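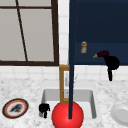 Figure 2. View of the simulated kitchen from the robot's side, with the rod and red sphere in the foreground. A plate, the sink basin and a white bowl are on the counter.

5. Open-Day Demonstration

5.1 Setting

The system was shown to the public at the Clistow open day on October 1, 2022. The demonstration ran entirely in simulation, using the Prullico kitchen environment described in Section 3. A single workstation drove the simulator and a wall display. Visitors entered requests through a tablet, either by typing or by picking from a list of stored phrases. The policy was the one evaluated in Section 4, with no further training and no changes to the control rate.

The kitchen layout was fixed for the day, and object positions were drawn again at the start of each episode. The random draw was not filtered for physical plausibility. Objects could therefore start at heights or in poses that would not occur in a real kitchen, as with the pill bottle, eggplant and hair dryer in Figure 2, which are drawn in front of the wall cabinet and the backsplash. We kept these episodes in the log and scored them by the same rules as the others.

5.2 Procedure

Each episode was limited to 45 seconds of simulated time. An operator could stop an episode but could not steer the arm. Győző Magyar operated the workstation in the morning session and Leonie Hellwig in the afternoon session. Requests that named an object not present in the current draw were passed to the policy unchanged, and the outcome was marked "no target" whatever the arm did.

The log holds 1774 requests, including repeats by the same visitor. Camera views, joint states and request text were stored for every episode. No personal data were kept, and free-text entries containing names were deleted before analysis.

5.3 Observations

Visitors phrased requests differently from the annotators who wrote the training set. Short commands without a verb ("bowl, left") were common, as were requests with two steps. The policy usually carried out the first step of a two-step request and then held its position. Spatial terms were a second source of error. "Behind the sink" was read by some visitors from their own viewpoint at the display and by others from the viewpoint of the arm, and the log does not allow the two readings to be told apart.

The simulator was restarted 2 times because of a memory fault in the renderer. Episodes in progress at those points were dropped. The fault was later traced to the texture cache and does not affect the results in Section 4, which were produced with the earlier Barrera build.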